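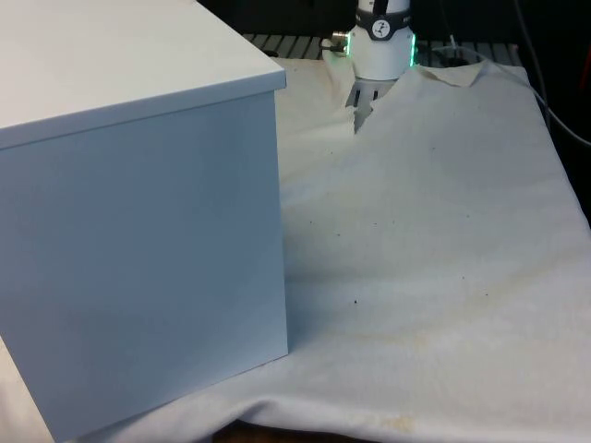
图1：3号单元，夹爪夹住垫布，绿灯亮着

楼主 慢半拍的扳手
3号单元换垫布的流程，供应商（Allitby）给的新版说明是让机械臂自己夹住布拽平，箱子不用搬走，人只管按启动。我照着做了两个班，布面还是有斜褶，从夹的那个位置一路往右下走。说明书上写“一次到位”，我是不太信的。各位那边怎么弄？

2楼 Honorato老用户
箱子压着布你还想拽平？先把箱子拿开再说。

3楼 慢半拍的扳手
回2楼：箱子拿开就要重新对位，程序里箱子的位置是死的。Allitby的人说压着正好当配重。

4楼 夜班小卢
配重这个说法我听过，听听就好。箱子压住一块，夹爪提起一块，中间那段往哪儿走？只能起褶。我们Muldale那条线试过，最后还是人手铺，四边用夹子固定，省事得多。

5楼 Dalva Trindade
不同意楼上。我们也是同一套流程，能用，前提是夹点要选对。看图，指尖是往下扎进布里，捏起来一个尖褶，布料被提得太多了。把下探深度收一点，只夹表层，再沿台面方向慢拉。速度别用默认的，我们改到205才不跳。

6楼 夜班小卢
205是什么单位？你们的默认值是多少？光报一个数谁都没法照抄。

7楼 Dalva Trindade
毫米每分。默认902，对布来说太快了。

8楼 慢半拍的扳手
902我这边也是，没动过。今晚改了试试。不过深度我不敢随便收，上次收了以后空夹，报警停机，重新回零折腾半天。

9楼 退休前再修一台
你们都在调参数，有没有人看布本身？图里箱子右边那片散着不少小黑点，靠下边还有一块淡黄的印子。这布该洗该换了吧。黑点是什么看图说不准，碎屑、油污都有可能，先拿胶带粘一下，粘得下来就是碎屑，再去查来源。

10楼 慢半拍的扳手
布是上月领的，说是每100班换一次，还没到。

11楼 退休前再修一台
100班是谁定的？卖布的定的吧。脏了就换，跟班数没关系。另外后面那根灰色的长线是沿着布边走的，拽布的时候留神会不会一起带动，我见过线被布卷进去的。腕部左侧那个接头也顺手摸一下，松没松看图看不出来。

12楼 Honorato老用户
线的问题我赞成，收进线槽，别搭在布后头。换布我保留意见，Ivham那家的布贵得离谱，洗一洗照样用。

13楼 夜班小卢
洗完缩水，四边又对不上了，回头又说是机械臂的问题。

14楼 慢半拍的扳手
11月2日更新：速度改成205，深度没动。褶子少了，没有全消，提起来的那个尖还在。接头紧的。胶带粘了，黑点下来一部分，剩下的粘不动，估计是渗进去了。布先换一块，线明天理。

15楼 Dalva Trindade
深度每次收一点点，空夹了就退回上一档，别一次收到底。

16楼 夜班小卢
我还是那句话，人手铺。等你连着跑完一周不起褶，再来说服我。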